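Wilura: inventario anotado de sala de musculación y protocolo de orden

Versión 3. Fecha de la última revisión: 21 sep 2019
Responsable de la documentación: Bohdana Mykhailiuk

## Resumen

Wilura es un inventario anotado del material de una sala de musculación: discos, barras, bases, bancos, máquinas y accesorios sueltos, junto con las tareas de montaje, descarga y recogida asociadas a cada pieza. Contiene 3365 registros en español, repartidos en dos tablas, y un vocabulario cerrado de 40 categorías de material.

Se creó para responder a una pregunta de mantenimiento: qué piezas acaban fuera de su sitio y qué operaciones hacen falta para devolverlas. Las versiones anteriores solo recogían discos y barras. La versión 3 incorpora bancos, ruedas, suelos y rotulación de pared.

## Contenido del directorio

- `material.csv`: una fila por pieza o conjunto identificable.
- `tareas.csv`: una fila por operación (cargar, descargar, apoyar, trasladar, limpiar).
- `vocabulario.txt`: las 40 categorías, con sinónimos aceptados.
- `zonas.txt`: códigos de zona y definición de sus límites.
- `CAMBIOS.txt`: historial.
- `revision/`: fichas de doble anotación, 1000 registros.

Todos los archivos están en UTF-8, con punto y coma como separador y coma decimal. No hay comillas salvo en los campos de texto libre.

## Campos de material.csv

- `id_pieza`: entero, único, no reutilizable.
- `categoria`: término del vocabulario.
- `zona`: código de zona.
- `soporte`: sobre qué descansa la pieza (suelo, base, rack, pared, otra pieza).
- `color_principal`: color dominante a simple vista.
- `marcas`: texto o signos legibles sobre la pieza. Se transcribe solo lo legible; el resto se sustituye por tres puntos.
- `desgaste`: escala de 0 a 3.
- `nota`: texto libre, máximo una línea.

El campo `color_principal` no indica masa. En los discos hay etiquetas y aros de color que varían según el proveedor, y la correspondencia entre color y peso no es fiable fuera del material de competición. Si el peso no se lee en el disco, no se anota.

## Campos de tareas.csv

- `id_tarea`: entero, único.
- `id_pieza`: referencia a la tabla de material.
- `verbo`: uno de los cinco verbos admitidos.
- `manos`: 1 o 2.
- `agarre`: borde, eje, asa, palma, sin contacto.
- `estado_inicial`, `estado_final`: situación de la pieza antes y después.
- `incidencia`: vacío, o código de la lista de incidencias.

Una tarea con `agarre` = sin contacto corresponde a las posiciones de espera o aproximación. Se conserva porque delimita el comienzo de la operación siguiente. En la versión 2 estas filas se borraban y las secuencias quedaban con huecos.

`estado_inicial` y `estado_final` se rellenan únicamente cuando la operación se ha seguido completa. A partir de una fotografía aislada ambos campos quedan vacíos.

## Escala de desgaste

0. Sin marcas apreciables.
1. Roces superficiales. El acabado se mantiene.
2. Arañazos, manchas u óxido visibles en zonas de agarre o de carga.
3. Deformación, holgura o pérdida de material. La pieza se retira.

El óxido en la superficie de una barra se anota como 2, salvo que haya también deformación. Las juntas de un suelo de baldosa no cuentan como desgaste; los roces y las marcas oscuras sobre la baldosa, sí (nivel 1).

## Criterios por categoría

### Discos

Se anota el material del borde cuando se distingue. Un disco puesto en la barra tiene `soporte` = otra pieza, y en `nota` se escribe el identificador de la barra. Los discos apilados se registran uno por uno, de abajo arriba.

El agarre de referencia para cargar y descargar discos grandes es a dos manos por el borde. Los agarres por el orificio central se codifican como `eje` y se marcan con incidencia A2 (riesgo de atrapamiento de dedos).

### Barras

Se distinguen recta larga, recta corta, curvada y hexagonal. Una barra con un extremo en una base de landmine se anota como recta larga, con `soporte` = base. El extremo libre es el único que se carga. Si hay tope o collarín se indica en `nota`; no se da por supuesto que esté apretado.

### Bases y soportes

Incluye bases de landmine, caballetes y racks de pared. La base se registra aunque la cubra parcialmente la barra. Si solo se ve el pie, se anota igualmente y se añade `parcial`.

### Bancos

Planos, ajustables e inclinados fijos. Los accesorios, como los rodillos de espuma para extensión de piernas, no son piezas independientes: van en `nota` con su color. Si los rodillos de un mismo accesorio son de colores distintos, se citan todos.

### Ruedas

Neumáticos de entrenamiento. Cuando hay un objeto encima se abre un registro propio para él, con la rueda como soporte. Es la categoría con más objetos mal ubicados de toda la tabla, sobre todo barras finas y accesorios pequeños.

### Máquinas

Se registra el bastidor completo con un solo identificador. La pila de placas y las almohadillas son componentes. Una máquina vista en parte se codifica por el componente visible y se deja `categoria` = maquina_sin_especificar.

### Rotulación

Lonas, carteles y vinilos de pared. Se transcribe el texto en el idioma y la grafía del original, sin corregir apóstrofos ni completar palabras. Los logotipos se describen con un sustantivo y sus colores.

## Muestra visual

Las dos imágenes corresponden al mismo local. La primera se codifica como `sin contacto`; la segunda, como agarre por el borde a dos manos.

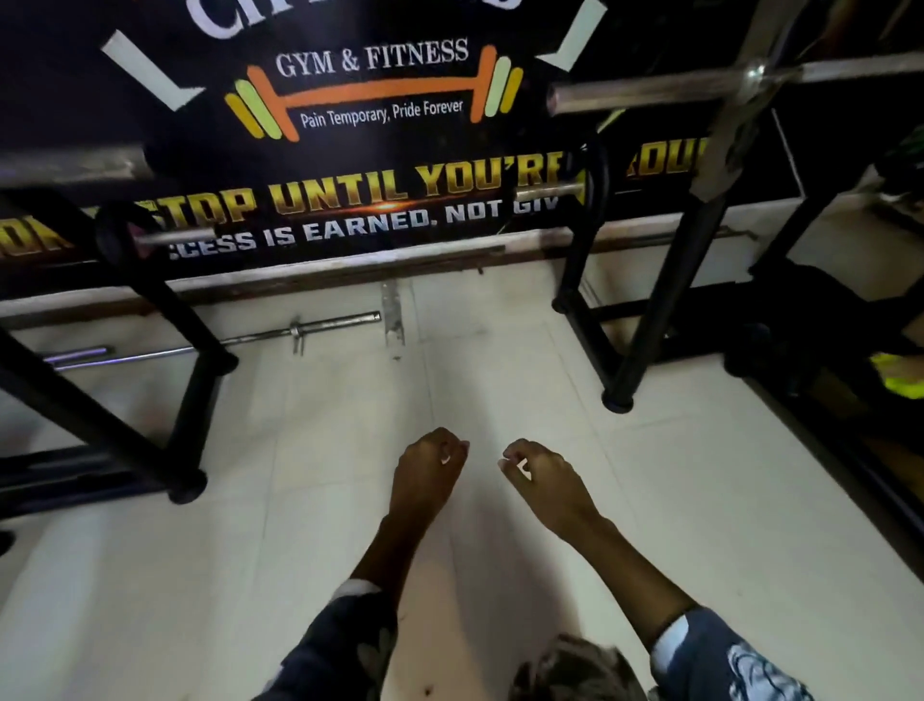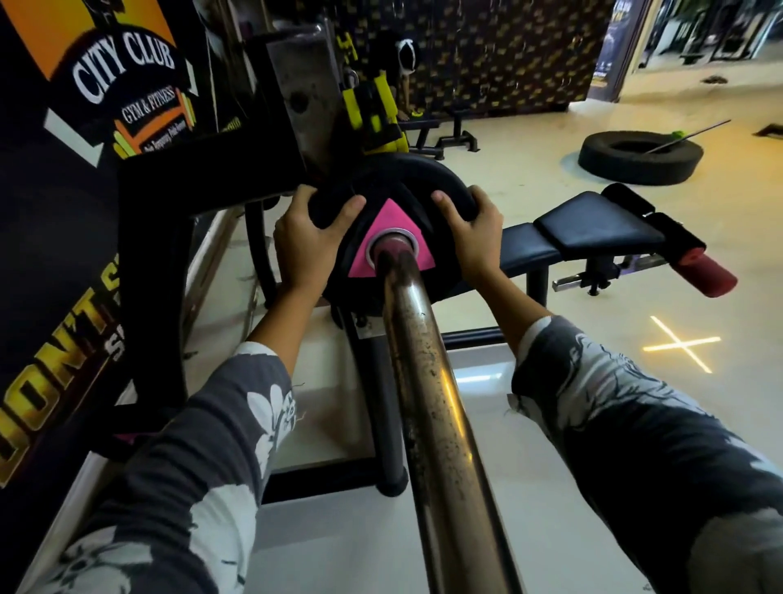

## Registros derivados de la muestra

Extracto simplificado, sin identificadores:

suelo; baldosa grande; blanco roto; desgaste 1
lona; pared; negro; marcas: CH... / GYM & FITNESS; logotipo: barra naranja con discos
disco; en barra; negro; borde de goma; etiqueta triangular rosa
barra recta larga; base landmine; desgaste 2 (arañazos y óxido)
banco ajustable; suelo; negro; rodillos: negro, rojo
rueda; suelo; negro; barra fina apoyada en diagonal, objeto pequeño verde
lona; negro; marcas: CITY CLUB / GYM & FITNESS / DONT S...

La lectura «CH...» de la primera lona es dudosa y lleva la marca `revisar`. Las dos filas de lona se mantienen separadas mientras no se confirme si son la misma pieza.

## Control de calidad

Los 1000 registros de `revision/` fueron anotados dos veces, por separado. Las discrepancias se concentran en tres puntos:

- Límite entre desgaste 1 y 2 en barras con acabado envejecido.
- Color de piezas grises muy oscuras, anotadas a veces como negras.
- Elección entre `suelo` y `base` en soportes bajos.

Para el segundo punto, el criterio vigente es anotar negro si la diferencia no se aprecia junto a otra pieza negra. Para el tercero, prevalece `base` siempre que haya un elemento intermedio, por bajo que sea.

## Limitaciones

El vocabulario no cubre material de cardio ni vestuarios. Las mancuernas ajustables están infrarrepresentadas. Los objetos personales no se registran, tampoco los que se encuentran sobre bancos o máquinas.

Los pesos faltan en buena parte de los discos, por lo que la tabla no sirve para calcular la carga total de una sala. Tampoco debe usarse como certificado de estado del material: la escala de desgaste es visual.

## Relación con otros conjuntos

Zever utiliza los mismos códigos de zona, con un vocabulario distinto para bancos. Skusell comparte `id_pieza` con las versiones 1 y 2, pero no con esta; la tabla de equivalencias está pendiente. La lista de incidencias procede de la guía de sala Lytvynenko y se reproduce sin cambios.

## Cambios de la versión 3

- Nuevas categorías: rueda, rotulación, suelo.
- `agarre` admite el valor `sin contacto`.
- Eliminado el campo `peso_estimado`.
- Corregidos los saltos de línea dentro de `nota`.
- `soporte` pasa a ser obligatorio.

Contacto: Bohdana Mykhailiuk, documentación de Wilura | © Wilura | Volver arriba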